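Grovness Tabletop Clutter, release 3

A collection of 300 stills of small things on a white table, sorted by what is in the basket and what has so far escaped it. Kept by Mavis Pettigrew and Trevor Boychuk, who still disagree on whether a cup counts as a toy.

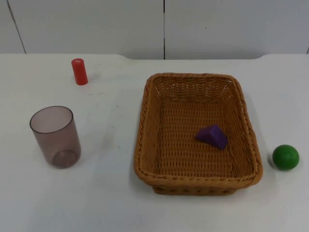
Sample still: purple wedge in the wicker basket; ball, cup and red cylinder at large.

Labels
in_basket – resting inside it
on_table – everything else
Leaning on the rim goes under on_table. We argued this through most of March and would rather not reopen it.

Known issues
The tabletop has scuffs. They are not objects, whatever your model says.

Corrections to Rima Salameh. Last updated 25 July 2022.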